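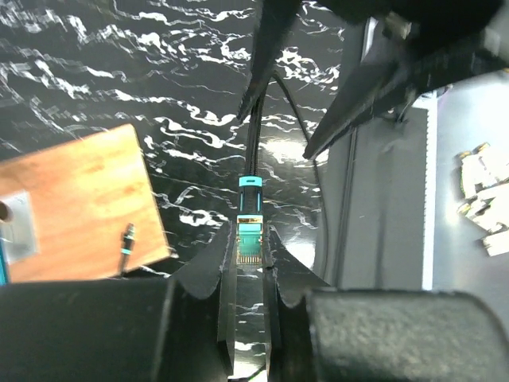 Player registration data comes to the analyst in three files: the squad list, the contract register and the match log. Most errors in student work on soccer squads arise when these three are joined carelessly. A join is a connection, and the two ends have to match. A network plug such as the green one with the row of gold contacts and a small latch fits its port one way only, but a spreadsheet will accept a bad key without complaint. Every player must therefore carry one ID across all three files. Names are not IDs. In the practice set the defender Radomir Kos appears as "Kos, R.", "R Kos" and "Radomir Kos", and a join on names treats him as three players.

Unit 4: Squad age, footedness and minutes
Handout, revised 1/6/23

4.1 The practice set

The Kila set covers one season of a made-to-measure teaching league. It holds 971 match appearances by 203 registered players. The squad used for worked problems is Kusuma, with 31 players on its list. Dresico and Pokier are used for comparison in the exercises.

4.2 Age

Age is always taken on a stated reference day. For this unit the reference day is the first day of October. A player's age is the number of full years completed by that day, and months are dropped. Do not mix ages in full years with ages in decimals in one table.

Two averages are in use:

Plain squad age: the sum of all ages divided by the number of players on the list.
Weighted squad age: each player's age multiplied by minutes played, summed, then divided by the squad's total minutes.

The plain figure describes who is employed. The weighted figure describes who plays. A club with several young reserves will show a plain age well below its weighted age, and the gap is often more useful than either number alone. State which average you have used in the column heading.
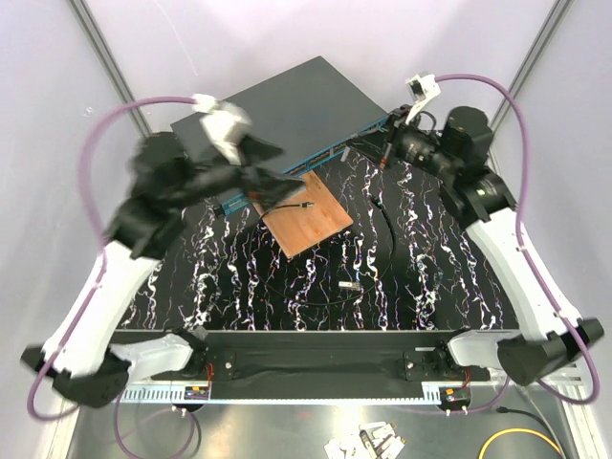 Fig. 4.1 Network switch and cable on the work surface.

4.3 Footedness

The register allows three values: left, right and both. Players marked "both" form their own group and are not split between the other two. A blank is a missing value and is left out of the base. When a share is reported, give the base next to it. A share of left-footed players taken over outfield players only is not comparable with one taken over the full list – goalkeepers are often left blank in the register.

4.4 Minutes

A full match counts as 90 minutes. Added time is ignored. A substitute who enters in minute 80 is credited with 10 minutes, and the player replaced is credited with 80. A player sent off is credited with minutes up to the dismissal, and no one is credited with the remainder. It follows that a team's total for a match without a dismissal is 990, which can be used as a check on the log.

4.5 Contract status

Status is read on the reference day. A player on loan is counted with the club where he is playing for age and minutes, and with the parent club for contract length. In the practice set this affects Trinidad Alcaraz, who is registered with Pokier and on loan at Kusuma. Contract length is measured from the signing date of the current contract. Time at the club is measured from the first joining date. The two differ for any player who has renewed.

Exercises

1. Compute the plain and weighted squad age for Kusuma and report the gap.
2. Find the left-footed share for Dresico, first on the full list and then on outfield players. Give the base in both cases.
3. List all matches in the log where a team total is not 990 and give the cause for each.
4. Repeat exercise 1 with Alcaraz assigned to Pokier. Report both figures to one decimal place.

Reading for Unit 5: sections 5.1 and 5.2, goals per 90 minutes and small samples.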